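Mirror and filter work, Tukinham lab
June, started 9:40

Picked up where we left off on the mirror sessions. The goal is still to get a clean copy of the traffic between the Laryea aggregation switch and the Cestosside uplink into the analyzer without dropping packets on the copy side. Production path is fine and has been fine all along. Only the copy is in question.

State of the bench when I came in: both switches up, Stutimska controller running the build from last time, analyzer idle. Hanna had left the generator profile saved under her login, so I copied it to the shared folder before touching anything. Please save to shared from now on.

First run was just the baseline. No filter, mirror everything on port 3 to port 10, generator at low rate. Counters matched on both sides. Cleared them and ran it again, same result.

Second run, same thing but with VLAN tags kept on the copy. Here the analyzer showed everything under VLAN 2514, which is right, but it also logged a batch of frames with no tag at all. I spent too long on this. The untagged frames were LLDP from the switch itself, going out port 10 because LLDP was on by default for that port. Turned it off on the mirror output. Untagged frames gone. Added to the port template so it does not come back after a reload.

Third run, filter in place. Rule set is the short one Hanna Bondarchuk wrote: keep DNS, keep TCP control packets, cut everything else after the headers. Pushed through the REST call, got a 200 back, and the rules showed up in the controller view. They did not show up on the switch. Pushed again, same. Logged in on the console and found the table still had the old match-all entry at a higher priority than the new ones, and the new ones were sitting in a pending list. The controller reports success when it accepts the request, before the switch has installed anything. We should not be treating that 200 as proof. I wrote a small check that reads the table back from the switch and compares it to what was sent. It is in the shared folder next to the generator profile.

After removing the match-all entry by hand the new rules went in. DNS came through whole. TCP control packets came through. Payload was trimmed on the rest. Good enough to move on.

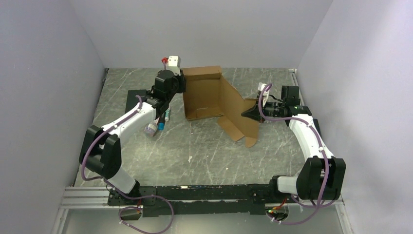 Priority numbering needs to be settled before anyone adds more rules. Right now the defaults from the controller and the numbers we pick by hand share the same range, so it is a matter of luck which one wins. My proposal is to leave gaps, put the catch-all at the very bottom, and keep the hand-entered ones in their own block at the top. Same idea for cable colors, where we have three people using three schemes. I would like purple kept for copy traffic only, the same purple as the cable that loops along the left arm and hangs below the rail, easy to pick out against black and white gear. Production stays yellow. Management stays whatever it is now until someone has time to redo it.

Fourth run was the one I cared about. Full filter set, generator stepped up until the copy port started dropping. The drops began well before the port was full on average, so it is bursts. The generator profile sends in clumps, and the output buffer on port 10 is shared with the other ports in that group. Moved the mirror output to port 8, different group, and nothing else changed. Drops went away at the same rate and came back only when I pushed it a good deal higher. Port 10 is now free, label updated, drawing not updated yet.

Tried to get timestamps added at ingress as well. The option is in the menu, and it takes the setting, but the analyzer does not recognize the trailer and counts each of those frames as malformed. Could be a format mismatch between the two, could be a setting on the analyzer I have not found. Turned it off again. Did not open a ticket yet - want to capture a few frames and look at the raw bytes first.

Left running at 5:15: full filter set, mirror out on port 8, low rate, counters cleared. If the numbers on the two sides differ in the morning, pull the logs before restarting the controller, as it overwrites them at startup.

To do:
Raw capture with the timestamp option on
Update the drawing for port 8
Priority ranges, need a yes or no from Hanna
Reload the Laryea switch once and confirm LLDP stays off
More purple patch cords, short ones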